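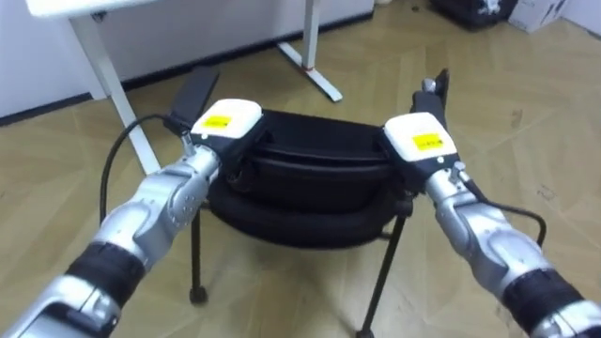 Figure 7.1 Two arms, one on each side of a padded seat.

Chapter 7
Moving Furniture: The Chair Project

In the earlier chapters your team worked with small objects on a table. Now the object stands on the floor, and it has casters. In the student project at Stencombe, which we follow in this chapter, the task is easy to say – bring a chair to its correct place at a desk. To write it as a program took the class three terms.

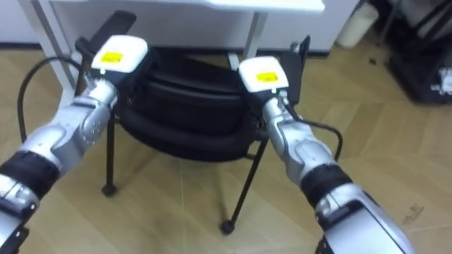

A grasp with two hands is our first subject. When both grippers hold one rigid body, the arms and the body make a closed chain, and a small error in one arm is felt in the other. Look at where the grippers stand on the chair: each one is in front of a backrest upright, one left and one right. Before you read Section 7.2, write down which directions the chair can still turn.

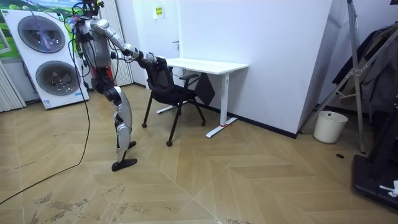
Page last changed: February

The second subject is the grasp with one hand. It leaves the other arm free, but the chair can rotate about its casters, and the robot must correct this with its steps. The Semine club solved it with short pushes and a pause after each push. Their log has 214 trials, and we use 51 of them in the exercises. 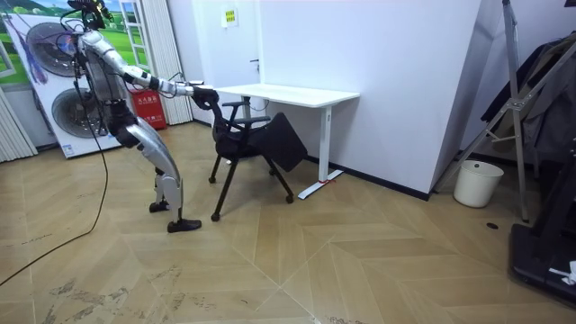
Figure 7.4 One hand on the backrest, knees flexed.

You will need your notes on balance from Chapter 5. Bring them to the Wednesday lab.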